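Werkstattbuch, 29/09/2026
Glasuren, Reihe Havden, zweiter Durchgang

Ofen heute früh aufgemacht und gleich drei Kacheln in der Hand gehabt, über die ich mich riesig freue! Das Türkis auf dem groben Ton ist endlich da, wo ich es seit dem Frühjahr haben will: tief in den Rillen, an den Kanten aufreißend, und keine einzige Blase auf der oberen Lage. Die untere Lage muss ich mir noch bei Tageslicht ansehen.

Versatz wie beim letzten Mal, nur die Fritte von Wanigasekara gegen die alte getauscht. Trocken eingewogen 1466 g, durchs feine Sieb, über Nacht stehen lassen, morgens noch einmal durchs Sieb. Setzt deutlich weniger ab als vorher. Beim Tauchen bis 2 gezählt, länger nicht. Die Probe, bei der ich mich verzählt habe, erkennt man sofort, die hat unten einen dicken Wulst und klebt am Dorn. Dorn ist hin, Kachel vielleicht noch zu retten, liegt neben dem Schleifbock.

Schrühbrand war bei 904 Grad, das saugt noch schön. Beim feinen Ton aus Larkudcombe bin ich nicht so sicher, der nimmt an den Rändern zu viel an, und dann läuft es. Nächstes Mal den feinen etwas höher schrühen oder die Glasur verdünnen (bitte nur eins von beiden, sonst wissen wir wieder nicht, woran es lag). Abgekühlt über Nacht, Deckel erst auf, als der Regler 53 zeigte. Nein, Unsinn, das war der Trockenschrank, Zahl für den Ofen habe ich nicht notiert. Bitte künftig an die Ofentür schreiben!

Zum Eisenoxid: die kleine Zugabe macht das Grün wärmer, das gefällt mir sehr. Die doppelte macht es oliv und matt. Auf einer flachen Kachel sieht das fast edel aus, auf dem Becher wie eine Pfütze. Die Hudari-Unterglasurstifte halten unter beiden Varianten, auch die dünnen Linien. Orange bleibt Orange, damit hätte ich nie gerechnet. Rosa wird blasser, steht aber noch sauber. Wer Figürliches machen will, kann also ruhig mit den Stiften vorzeichnen und muss nicht mehr jede Kontur mit dem Pinsel nachziehen. 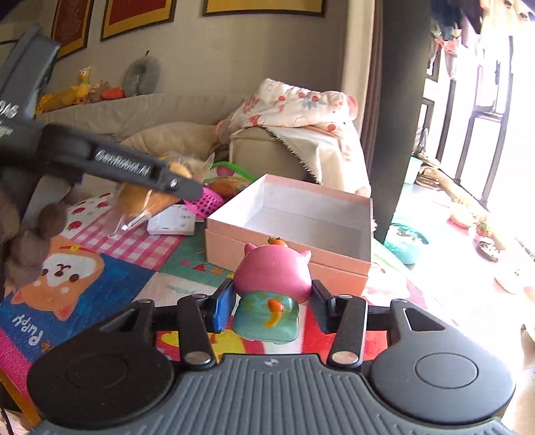 Schweinchen, oben rosa, unten blaugrün mit orangem Schnörkel 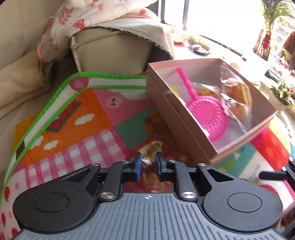
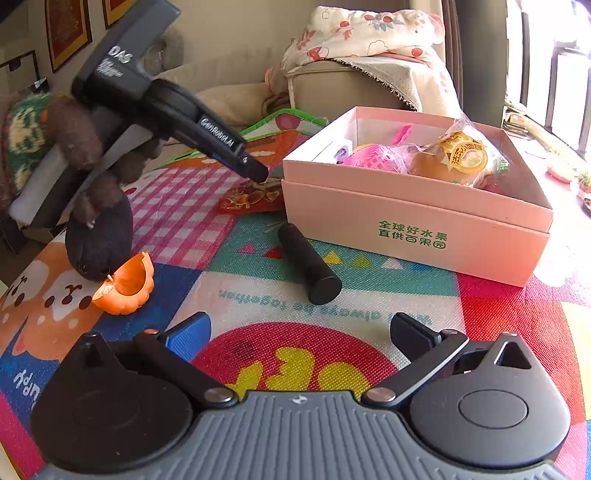 Noch zu den Resten: im Eimer mit dem blauen Deckel sind 453 g von der alten Fritte, die sind gut und trocken. Bitte nicht mit der neuen mischen, ich will davon einen kleinen Vergleich auf Porzellan brennen. Das Sieb habe ich ausgewaschen, es hat am Rand einen Riss, für Engoben reicht es noch.

Offen für den nächsten Brand:
Feinen Ton höher schrühen, Glasur unverändert lassen.
Porzellan mit alter und neuer Fritte auf dieselbe Platte.
Vier Kacheln senkrecht stellen, damit man den Lauf sieht.
Kegel diesmal auch in die untere Lage, da fehlt uns jedes Mal die Angabe.
Trennmittel für die Platten neu anrühren, der Rest ist steinhart.

Die drei guten Kacheln liegen im Regal links, Nummern hinten eingeritzt. Anfassen ausdrücklich erlaubt, die Rillen fühlen sich großartig an!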